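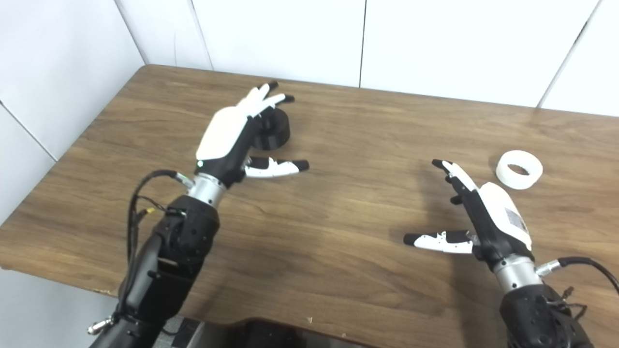 Figure 2. Two robotic arms with five-fingered hands at a wooden table.

4.2 Coding of guest remarks

The sample is made up of 100 episodes of celebrity talk shows held in the Nolbridge broadcast collection. Each episode was transcribed in full, including the host's opening and any talk heard over the closing music. We then split the transcripts into remarks. A remark begins when a guest starts to speak and ends when the host or another guest takes over. Short sounds of agreement were left inside the remark they interrupted. This gave 3405 remarks.

Every remark was placed in one category: work, family, rivals, the industry in general, or other. Where a guest moved from one topic to another, the remark was coded by the topic that took up the most words. We tried splitting such remarks at the change of topic in a pilot done in May, but coders often disagreed on where the change came, and the rule was dropped.

Remarks about rivals were also coded for naming. A rival counted as named if the guest gave a first name, a surname, or the title of a film or series with only one lead. Nicknames were counted when the host used the full name within the same segment. Hints that a regular viewer might follow, such as "a certain person from my last film," were coded as unnamed. Using this rule, we found 17 episodes in which a guest named a rival without being asked about that person first. Most of these came from the Brenthorpe series, where guests appear in pairs and the host reads out questions from cards.

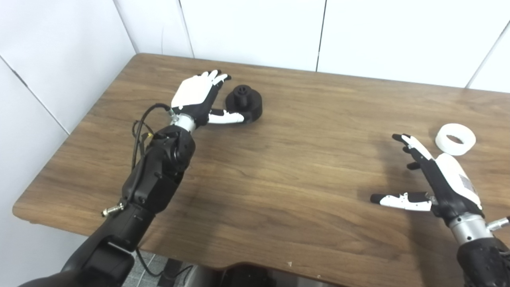
Tone was harder to code than topic. Guests on the Turholm programs often deliver a complaint as a joke, and the studio laughter makes it difficult to say from a transcript alone how the line was meant. Coders therefore worked from the recordings for this step and marked each remark as warm, neutral or hostile. Some kinds of coding need very little judgment. Two people asked to list what lies on the tabletop near the robot hands would both write down a black cylindrical object and a white ring. Tone does not work this way, and we did not expect the same level of agreement. When the two coders differed, they watched the segment again together, and if they still differed the remark was marked neutral. This probably lowers the number of hostile remarks in our results.

We also recorded whether a remark was repeated in press coverage during the week after broadcast. Coverage was searched using the Nwankwo index of entertainment news, which stores headlines and opening paragraphs only. A remark quoted further down an article would be missed. Headlines that changed the wording were accepted if the guest, the show and the person spoken about were all the same. Reports that named the show but gave no specific remark were set aside and are treated separately in Section 4.3.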